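Friday, after lunch

Back on the laundry shelf list. Radoslava Hudec wants the bottles sorted by shape before the Nurkholm order goes in, so the green mat is out again and I've been going through the orange ones first – they take up the most room and I keep mixing them up.
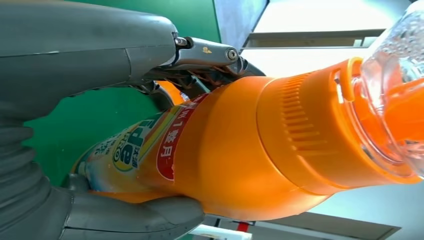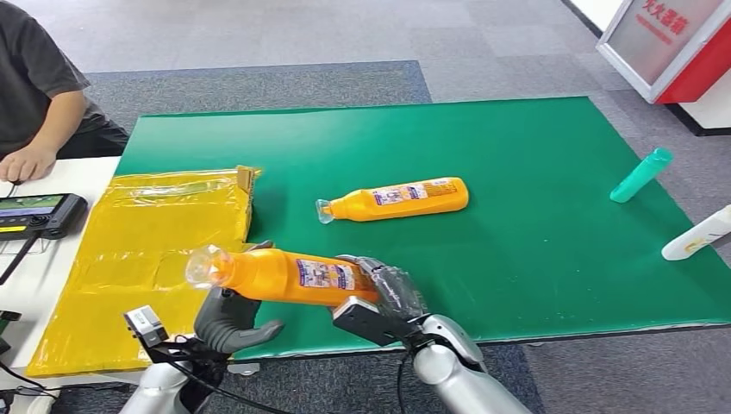
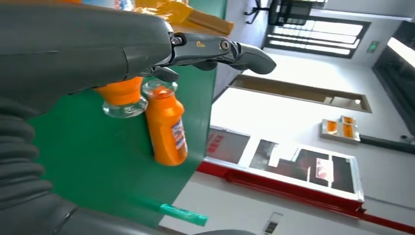

Orange detergent bottles, all three shots.

The big question is still whether they go on the shelf upright or on their sides. I'm for upright, labels out! Shelf three has 417 mm of headroom, so height is fine, but I haven't measured the depth yet. Still need to ask Radoslava about bin 13 and find a home for the yellow bag.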